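Search stories, authors, issues

Open Day at Gatchalian

February 26, 2018
By Phong Đinh
Fiction

14 comments | 212 shares

The invitation said light refreshments, so the whole returns department of Lendex went.

We were the customer. This had been explained to us in the van by Mr. Orrin, who had worn a tie and kept touching it. Lendex takes in 3,000 secondhand phones a month, and the phones have to be picked up, turned over, looked at, and put down again by people like me. Womodix had a machine that could do the picking up. If we liked the machine, Lendex would buy the machine, and then, Mr. Orrin said, there would be all kinds of exciting conversations.

"About what?" said Dolores, who had been picking up phones for eleven years.

"Exciting ones," said Mr. Orrin.

The Gatchalian building was out past the bus depot, next to a place that sold hot tubs. A girl at the desk gave us stickers with our names on them. Mine said THANG, with no surname and none of the marks, and Dolores's said DELORES, and Mr. Orrin's said GUEST. He asked if it could be changed. She said the printer was having a day.

We were walked down a corridor, past a coffee urn with a sheet of paper on it saying AFTER DEMO, and into a room with the machine in it.
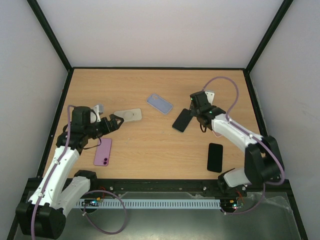

Thắng Tăng

I suppose I had been picturing a head. There wasn't one. There were two arms, white with black joints, leaning in over a wooden table like two relatives at a buffet, and a spread of phones and cases for them to choose from. I have laid out phones like that myself on a slow afternoon, every one at its own angle. My supervisor called it a mess. At Gatchalian it was called a randomized start.

The man from Womodix was named Bryce and he had a clicker, although there was no screen. He clicked it now and then while he talked. He told us the system's name was Irnska.

"What does it stand for?" asked Mr. Orrin, pen ready.

"It doesn't stand for anything. We had a workshop."

Mr. Orrin wrote that down.

Bryce told us Irnska had been learning since May. He said it the way people say it about a nephew. It had learned phones first, then cases, and one weekend somebody had left a banana in there and it had made what he called a very respectable attempt.

"Is it fast?" said Dolores.

"Speed is a parameter," said Bryce.

"Is that a no?"

He clicked the clicker.

Then he nodded to a young woman at a laptop, and she pressed something, and the left arm moved. I want to be fair about this. It was a nice movement. It went out over the table the way you put your hand out in the dark for a glass of water. It stopped above a phone and thought. We all thought along with it. Mr. Orrin leaned so far forward that his GUEST sticker came off and landed on his shoe.

"It's considering its approach," said Bryce softly.

"It's the pink one," said Dolores, in case that helped.

It went on considering. I timed it against the wall clock, out of habit, and it came to 46 seconds. At Lendex you are spoken to at six. But in the forty-seventh the fingers came down and closed, and up came a phone, and I noticed that I had been holding my breath for a piece of office equipment.

Bryce swung the laptop around so we could see what the gripper saw. 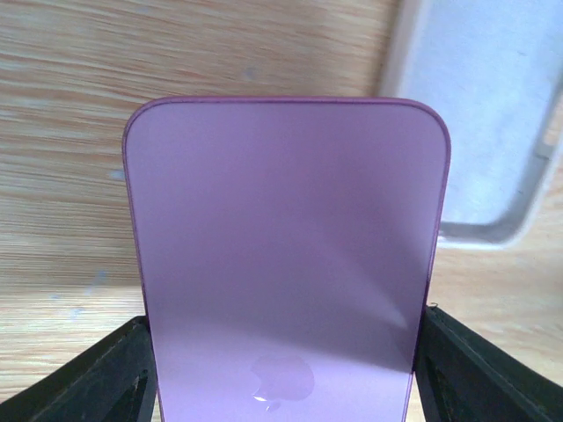
Irnska shows its work.

There it was, back toward us, held upright by the sides. Two black fingers, the bitten apple between them, a bit of white tray waiting in the corner. I had never seen my job from that close. It looked like somebody being careful, and I looked at my own hands, which had done that same thing a few hundred times since breakfast the day before without anyone driving out from town to watch.

"And now?" said Mr. Orrin.

"Now it has the phone," said Bryce.

"And then what does it do with it?"

"So, that's on the roadmap."

There was a silence. The arm held the phone. The young woman at the laptop pressed a key, and then pressed the same key with a different expression. Bryce said this would be a great time for questions.

Dolores had one. She wanted to know who laid the phones out on the table.

"That would be Kayla," said Bryce, and the young woman put up her hand without turning around.

"And who puts them back, after?"

"Also Kayla."

"And what does Kayla get?"

Bryce said compensation was outside the scope of the demo. Kayla turned around for that one. She and Dolores looked at each other for a while, and then Dolores walked over and pulled up a chair beside her, and the two of them began talking in low voices. I caught the word "overtime." I caught the word "dental."

The rest of us went out to the urn. The refreshments were light all right: seven cookies, for a party of nine. Mr. Orrin took two and told me it had been very impressive, very impressive, and did I think the tub place was open.

When I went back for my coat, Irnska was still holding the phone. Dolores was writing her number on the back of her sticker. She told me to tell the van to wait.

Share this story
14 comments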